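Section 4. White tables and carpet - setting out the room

For rooms on the Grislow side. Plinthorpe rooms have hard floors, see section 5. Read to the end before you start shifting things.

4.1 Before anything gets moved

1. Clear the carpet first. Bags, leads, bins, all of it out into the corridor.
2. Hoover. Slow passes, both directions. The dark carpet hides grit but small pale bits show up a mile off once the lights are on.
3. Check under the crossbars. Crumbs collect there.
4. Anything on casters: roll it to the wall. Don't drag it sideways, turn the wheels first.

Note: low-pile carpet, so no beater bar. Suction only. Ask Viktória Szűcs for the flat head if it's not in the cupboard.

4.2 Tables

1. Two people per table. Lift by the frame, never by the top.
2. Set down flat, all feet together. If one foot lands first it digs in and leaves a dent.
3. Gap between table and wall is 3,745 mm in the long room. Measure from the skirting, not the socket trunking.
4. Push down on each corner. If it rocks, turn the foot a quarter turn and try agian.
5. Wipe the white rails with a damp cloth. Then a dry one.

Caution: keep fingers away from where the crossbar meets the leg. It pinches.

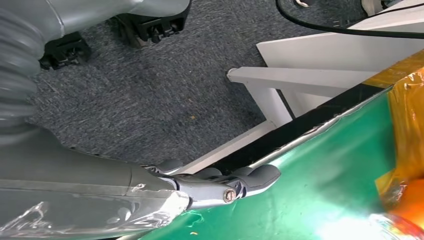

Crossbars stay low on these frames, so chair bases and caster brackets catch on them if you shove things in hard. Ease them in. If something's stuck, back it out straight and have another go, don't twist.

4.3 Casters

1. Look at each wheel. Fluff and hair wrap round the axle, pull it out with tweezers.
2. Roll forward an arm's length. Should go straight. Pulls to one side = still something in the wheel.
3. Brakes on, if fitted. Not every unit has them.

Note: replacement casters are the Pálfi ones, black, bottom shelf. Fit all 4 at once or the thing sits crooked.

4.4 Last look round

1. Lights on full, walk the room once.
2. Pick up specks by hand, quicker than getting the hoover back out.
3. Leave it 15 minutes before anyone comes in if you've used the carpet spray.
4. Sign the Jotlow sheet by the door. Initials are fine.

Caution: don't spray near floor sockets. Cloth only there, and wring it out frist.

Marks that won't lift: leave them, write the spot on the sheet. No bleach. See 4.6 for stains, 4.7 for loose carpet tiles.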